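Siu-ming Liu
@siumingliu

1/ My mother-in-law turned her recipe box over to me in March, and I have been meaning to write a thread about it ever since, because (bear with me, I get sentimental about index cards) I think more of you should be asking your families for theirs while the person who wrote them is still around to answer the phone.

2/ The box is a green tin one with a lid that only closes if you lean on it. I took every card out and laid them on the guest bed by category, then changed my mind about the categories, then had to clear the bed in a hurry when we had guests. We ended up with 493 cards. I had guessed a hundred and fifty, tops!

3/ First surprise: how few of them are hers. There are cards from neighbors, from a church supper group she left before my husband was born, and a whole stack in the handwriting of a woman named Dot who nobody in the family can place. Dot made a lot of gelatin salads. Dot had opinions about canned pears.

4/ Second surprise: how little a recipe card tells you. "Bake until done." "Add flour." One says only "Same as Ruth's but with the other pan," and I have looked high and low and there is no card from Ruth. I called my mother-in-law and she said, well, it's the square pan, as if I'd asked her what color the sky was.

5/ So we started a Sunday-style phone call (it drifts around the week, neither of us is good with schedules) where I read her a card and she talks. I write down whatever she says on a fresh card and clip it behind the old one. I don't fix the old card. If she wrote "oleo," it stays oleo.

6/ People have asked how I'm storing everything, so let me get to that, and I'll number the steps for those of you who like a list. I do too. I just can't stick to one.

Step one: get them clean, gently

7/ A soft dry brush, the kind you'd use for makeup, and a lot of patience. Anything stuck together with old syrup I leave alone until I've got a good hour and nowhere to be. I ruined one card by rushing, a date bar card, and I still feel bad about it even though she laughed and recited the whole thing to me from memory.

8/ Please don't use a damp cloth on blue ink. I'm not going to say how I know. (It was the other half of the date bar card.)

Step two: make a copy before you do anything else

9/ I photograph both sides near the kitchen window in the morning, before the sun comes around and throws a glare on everything. The backs matter! One of the backs has a grocery list on it, and one has a phone message for my father-in-law about a truck. He passed eleven years ago, and my husband stood in the kitchen and read that truck message over and over.

10/ I name each picture with the first words on the card and nothing fancier. I tried a numbering system for one evening and got lost in my own system. If you're an organized person you'll do better than I did, and I'd love to hear about it. 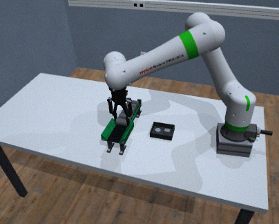

Step three: cook one a week

11/ This is the part I'd beg you not to skip, even if you only have thirty cards. A box you've scanned and put on a shelf is still a box on a shelf. We've made the chicken and rice (good), the ham loaf (better than it sounds), and Dot's lime salad with the pears, which my kids ate politely and have asked never to see again.

12/ Write down what you changed. Our oven runs hot, cans have gotten smaller since these were written, and I can't find half the brands. When I swap something I put it on the clipped card with my initials, so that whoever gets this box after me knows who to blame.

13/ The one I'm proudest of is her cinnamon bread. It took me 3 tries. The card says "warm milk," and I kept warming it too much, and she finally said, warm like a bath for a baby, and that was all I needed. The next loaf came up beautifully and I drove her half of it while it was still wrapped in the towel.

14/ She ate a slice standing at her counter with her coat on, because she was on her way to get her hair done, and told me it could have used more salt. She's right. It's on the card now.

15/ A few answers, because my replies are filling up: no, I'm not laminating them. Yes, I put the tin back together, and everybody gets a copied set for the holidays. No, I don't have the lime salad recipe posted, but if you truly want it, message me and I'll type it up for you tonight.

16/ And if anyone out there had a Dot in the family, a big gelatin person with very upright handwriting who crossed her sevens, would you please write to me? I have nineteen of her cards and I'd be so happy to send copies home.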